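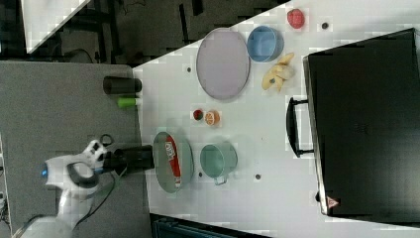 Delali Mensah wrote to us in November that the lunch was fine but the bus home left before dessert, and that if we wanted people from the Collberg side of town to keep coming we should look at the clock before we looked at the menu. We got much the same comment on the feedback cards. It has shaped most of what we did this winter, so the report starts there.

Progress report to the Kwiatkowski Fund
Sandesthorpe Shared Lunch
Submitted 25 February 2024

Start time

Lunch used to be served at noon and ran long. The last bus toward Collberg before the afternoon gap leaves from the library stop, and people who missed it had a long wait in the cold. We moved serving earlier by 15 minutes and now bring dessert out with the coffee instead of after it. The kitchen did not like the change at first because the oven was already full at that hour. The cooks now bake the night before when the dish allows it. Casseroles do. Fish does not, so fish has come off the winter menu.

We asked the bus company if the departure could be moved. They said the timetable is set for the year. We plan to ask again when the next one is being drawn up.

Attendance

The grant agreement asked us to serve 200 lunches in this period, and we met that. Attendance was uneven. It dropped in the icy weeks, when we delivered to regulars who called ahead, and those deliveries are counted in the total as we agreed with you by phone. The weeks after the ice were the busiest we have had.

Most new guests heard about the lunch from someone who already comes. The flyers at the pharmacy and the clinic brought in very few people. We do not intend to print more.

Kitchen and equipment

The old refrigerator stopped holding temperature before the holidays and was replaced out of the equipment line. The new one is smaller than we wanted, but a larger one would not have gone through the kitchen door. We kept the invoice and the delivery note and both are with the financial pages.

The dishwasher was repaired and is working. The repair cost less than the quote. We would like to move what was left to the food line and have filled in the change request form. 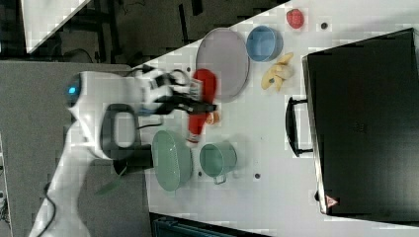

Red squeeze bottle, gray plate and green basket.

Food costs

Eggs, cooking oil and butter all cost more than we budgeted. We made up part of the difference by buying root vegetables by the sack from a farm outside Flikurcombe. The farm does not deliver, so one of us drives out and back, and the mileage shows up under transport. Even with the mileage it is cheaper than the wholesaler. Potatoes and carrots keep well in the back hallway. The onions did not keep and we lost part of a sack.

We stopped offering a choice of main dish. A few guests were unhappy about this, and we still make a separate plate for anyone who has told us about an allergy or a medical diet.

Staffing

Vsevolod Hnatiuk has run the kitchen throughout the period and will continue. We advertised for an assistant cook and interviewed 2 people. One took a job elsewhere before we could make an offer. The other started in January and has finished the food safety course. The position is paid from the grant at the rate given in the application.

What did not get done

The cooking class for people living alone has not started. The room we expected to use has been booked in the evenings by a choir, and guests told us they would not come out after dark anyway. We now think it should be held straight after lunch, in the dining room. That would need a change to the activity schedule in the agreement, and we would like to talk to you about it.

The guest survey went out late. We have some 15 completed forms back, which is too few to say much about. We will hand them out again at the tables and offer to read the questions aloud, as several people said the print was too small.

Next period

The Flikurcombe lunch is due to open in spring at the chapel hall. The hall has a working stove and enough chairs but no freezer. The lease is for 6 months and is waiting for a signature from the chapel. Until that comes through we are holding the second equipment payment and have not ordered anything against it.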